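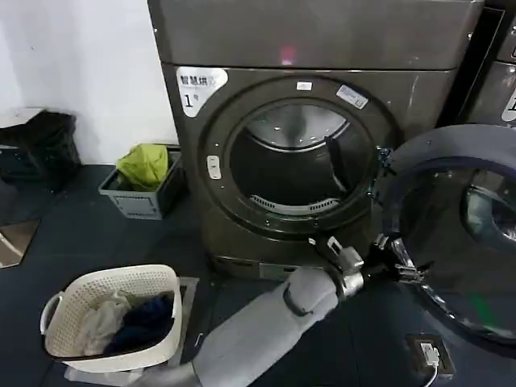

4.2 Loading, waiting and collecting at the dryers

Print | E-mail

The laundry corner at Atora shares a floor with a grocery and household goods area, and people who use one of them very often use the other. In Section 4.1 we dealt with washing. In this section we look at what people did once the wash was out of the machine: how they picked a dryer, how they loaded it, where they went while it ran, and what condition the load was in when they came back.

We followed 223 drying sessions from loading to collection. A session begins when a customer first opens a dryer door and ends when the last item is taken out. Sessions in which a customer moved a load from one dryer to another were kept as one session. We left out loads of shoes and stuffed toys, which are dried on different settings and were too few to compare.

Choosing a machine. The dryers are front loaders with a round door hinged on the right (Figure 3). Each has a number, and customers used the numbers freely when they talked to us or to each other ("I'm in one," "two is free"). The number is printed large, under the white label on the upper left of the front panel. The label begins 智慧烘, which can be read as "smart dry." Customers who did not read Chinese told us they simply ignored it and went by the numeral. The low-numbered machines are closest to the entrance and were taken first at nearly all hours, even when the other end of the row was quieter and had more room to set down a basket.

Figure 3. Dryer number 1 with the door open, showing the steel drum, the dark gasket around the opening and the lint filter grille at the bottom edge.

Checking before loading. We had expected people to look for items left behind by the last customer, and most did. Far fewer looked at the lint filter. The grille sits along the bottom edge of the opening, so a customer has to lean over the load, or load from a crouch, to see it well. Those who did check it tended to be people who came every week. One regular, Loretta Zamora, wiped the grille with a tissue each time and said she had started doing so after a dark sweater came out covered in somebody else's towel.

Loading. Customers loaded in one of two ways. In the first, they carried the wet wash over in a bag or basket, pulled up close to the drum and pushed it in by the armful. In the second, they stood at the door and shook each piece out before putting it in. The second way takes longer, but the loads were less tangled at the end. Sheets were the main trouble. A fitted sheet that went in as a lump usually came out as a lump, damp in the middle, with socks and small towels rolled up inside it.

The door matters more than we had thought. It swings wide, and when it stands open it takes up space that the next customer along would like to stand in. At busy times people held the door partly closed with a hip or an elbow while they loaded, or closed it between armfuls. We logged 654 door openings in all, and a good part of these came from closing and reopening during a single loading. The rest were mostly mid-cycle checks, where a customer stopped the machine, felt a few pieces, took out anything light and started it again.

Waiting. Only a minority stayed beside the machine for the full cycle. The others went shopping. The shelving aisles start a short walk from the dryers, and the tall white shelves there hold bottled goods, packaged goods and small cans in long rows. Customers told us they liked having something to do that did not mean leaving the building. Several said they now planned the two errands together and put off grocery shopping until laundry day. 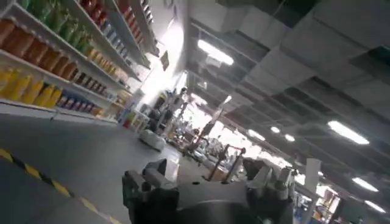
The route people took was fairly regular. They went down the nearest aisle, turned at the far end and came back by the next one over, which let them glance at the dryers on the way past. People with cold or frozen food on their list left it until the cycle was almost over. A few carried the empty laundry bag with them and put their shopping in it, and then had nothing clean to hold the dry clothes. We saw this often enough to mention it to the site manager, Olumide Adeleke, who has since put a rack of plain cotton bags by the folding table.

Shopping also made people late. When a customer stayed by the dryers, the load was normally out within a few minutes of the machine stopping. When the customer was in the aisles it could sit much longer, and shirts that had been left in the warm drum were more creased than those taken out at once. Customers knew this. Some set a timer on their phones, and others hung shirts up damp and dried only the towels and bedding by machine.

Collecting and folding. The folding table is small for the number of people who use it. More than 400 pieces of clothing were folded on top of a closed dryer or on a customer's own knees, mostly by people who arrived when the table was full. Flat items such as pillowcases were folded straight from the drum, one hand holding the corner and the other reaching back in for the next piece. This was quick and kept the pieces off the floor — but it also kept the machine occupied while other people waited for it.

We draw two practical points from this part of the study. The first is that the lint filter should be brought up in the instructions on the wall, next to the payment steps, where people are already reading. The second concerns table space. A second folding surface would free the dryers sooner than an extra machine would, at least at the hours when we were there. The November visits, reported in Section 4.4, cover a colder month with heavier loads and give a partial check on both points.

Comments

Leilani Pettigrew
The bit about fitted sheets is right. I button duvet covers shut before they go in, otherwise everything else ends up inside them. Did you record whether people did that?

Alaric Dunleavy
Useful section. I would have liked to see the late collections split by time of day. Our laundry at Fitzsimmons has no shop attached and people are still late.

Lamisi Nyarko
Reply to Leilani: we noted it only when a customer brought it up, so there is no proper count. Alaric, the split by hour is in the appendix, second table.

Contact the authors | Copyright 17/07/2020 Pidura Working Papers | Back to top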